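Products > Data Collection > Two-Arm Stations

Tostus Two-Arm Recording Station
Updated in September by the Tostus product desk

The Tostus station is a closed workplace for recording examples of hand work with two robot arms. An operator guides the arms through a task, and the station saves the movement of every joint together with the camera video. The recordings can go directly to training of your model, without a conversion step in between.

We built it for teams which need many examples of the same task and want them to be comparable. The walls are pale and the work surface is matte black, so the background stays the same from one recording to the next. Both arms are mounted on one ribbed rail at the front. The camera position is fixed – please do not move it in the middle of a series. 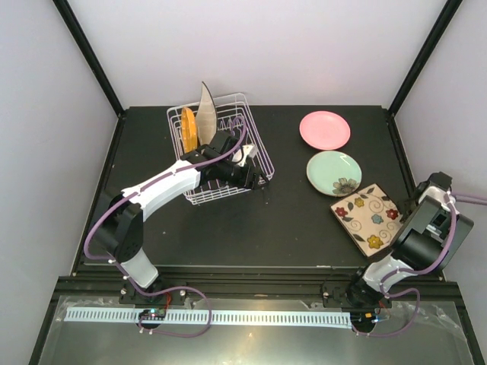 Dish rack task: two plates standing in the rack, three lying flat on the right, one gripper at the rack and one at the square plate.

Kitchen tasks are a good first choice for a new station. Plates have different shapes, edges and patterns, and a wire rack asks for more exact placing than an open box. Our customer Clestmont recorded 686 examples of plate loading in their first series, and 539 of them were kept after review. The rest had a late start or a pause that was too long.

What is delivered:
Two arms with grippers, cables attached
Work surface with walls and corner bars
Fixed camera
Triron recording software, license for one station
Set of 33 task cards with start positions

The Triron software marks the start and the end of each example and lets the operator reject a bad one immediately. With the Soriano review tool (sold separately) a second person can check the examples later and add notes. A trained operator makes roughly 225 short examples in one working day.

Delivery time depends on the country. Write us which objects you plan to use – we will tell you if the standard fingers are suitable or if you need the narrow ones.

© Tostus. All rights reserved. | Contact sales | Back to top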